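How Do Film Sounds Get Made?

Hello! I make noises for a living. I crunch, squelch, creak and thump, and then I go home for my tea. My job is called foley (say it FOH-lee), and I work in a little studio in Wisbridge, up a flight of very squeaky stairs.

When a film is being shot, the microphones are mostly pointed at the actors' mouths. That's great for talking, but it means lots of the small sounds come out too quiet or go missing altogether — footsteps, coats rustling, a spoon going round in a mug. In a cartoon there aren't any sounds to start with, so somebody has to make every single one. That somebody is me!
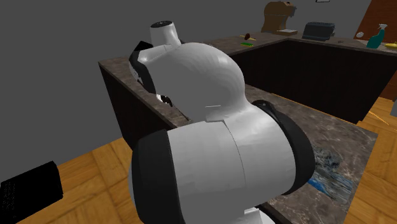 A robot arm by a kitchen counter, made on a computer.

So how do I do it? I stand in a quiet room with thick curtains on the walls and watch the film on a big screen. When a character takes a step, I take a step too, at exactly the same moment. I've got 40 pairs of shoes in my cupboard and only 17 of them fit me. The floor is split into squares, and each square is different: gravel, wood, carpet, concrete and a tray of sand I have to keep the studio cat out of.

My favourite bit is the cheating. Snow is cornflour squeezed inside a leather glove. A horse is two halves of a coconut (yes, really, people still do that!). Breaking bones are sticks of celery, and I eat the leftovers. Last February I worked on a cartoon called Mabuza and the Moon, all about a giant snail, and for the snail I dragged a wet flannel across a baking tray for two whole days. My fingers went like prunes.

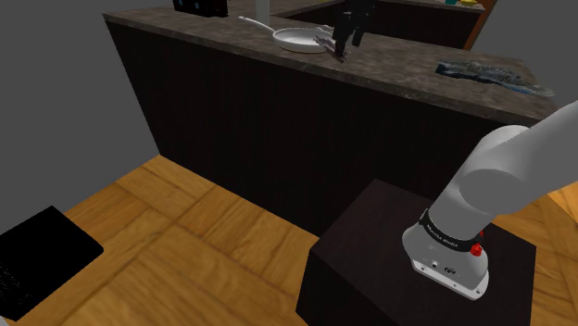 A computer-made kitchen with a white frying pan on the worktop.

Once the noises are recorded, a sound mixer puts them together with the talking and the music and decides how loud each one should be. If the mixer has done it well, you won't notice my footsteps at all. You'll just think somebody walked across a room.

Want to have a go? Ask a grown-up to help you record a 10 second clip of someone walking about, then play it back with the sound off. Now find things at home that could make the noises. Rice in a plastic tub makes lovely rain. An old umbrella opened and shut quickly sounds like a big bird flapping. Try crinkling a crisp packet near the microphone, too, and see if your family think it's a bonfire. Mine did!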